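How to Descale a Kettle Without Making a Weekend of It

Filed under: Kitchen, Cleaning, Things You Put Off

If your tea has a crust, it is time. Limescale is the chalky stuff hard water leaves behind, and a kettle will collect it with more dedication than most of us bring to anything.

You will need:
White vinegar or citric acid
Water
An old toothbrush you are prepared to say goodbye to
14 minutes of your life, plus waiting

Step 1. Unplug the kettle and empty it. My old Kaltby came with a manual that spent a full page on this, with diagrams.

Step 2. Fill it halfway with equal parts vinegar and water. If you can't stand the smell of a pickle factory, use two tablespoons of citric acid in a quart of water instead. The Promer sachets work fine, and so does the plain stuff from the canning aisle, which costs less and has an uglier label.

Step 3. Plug it in, bring it to a boil, switch it off and walk away for half an hour. Put a note on the lid. I once served my mother-in-law a cup of hot vinegar, and she drank half of it to be polite.
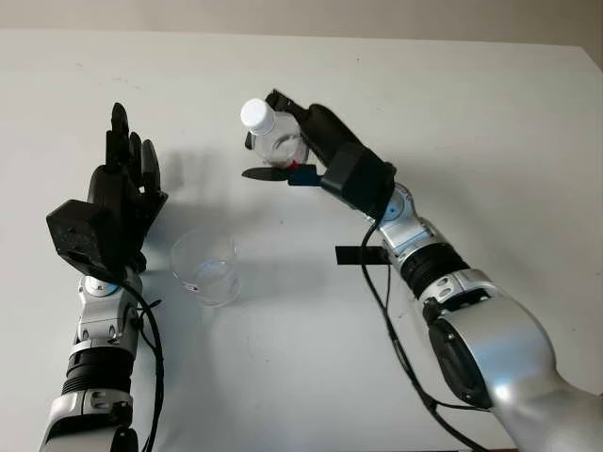
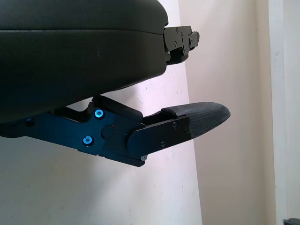 Household Notes, Issue 464

Step 4. Pour it all down the sink and look inside. Most of the scale will have gone. Go after the rest with the toothbrush, paying attention to the spout filter if yours pops out. Leave steel wool in the drawer.

Step 5. Rinse, fill with fresh water, boil, dump. Do that twice, or three times if you used vinegar.

How often? Every month with hard water, every three if yours is soft. The Rament kettle I have now has a light that comes on when it wants attention. It has been on since July.

Glass kettles like the Nägeli get the same treatment, except that everyone can see how long you waited.

Next issue: the shower head, same vinegar, worse angle.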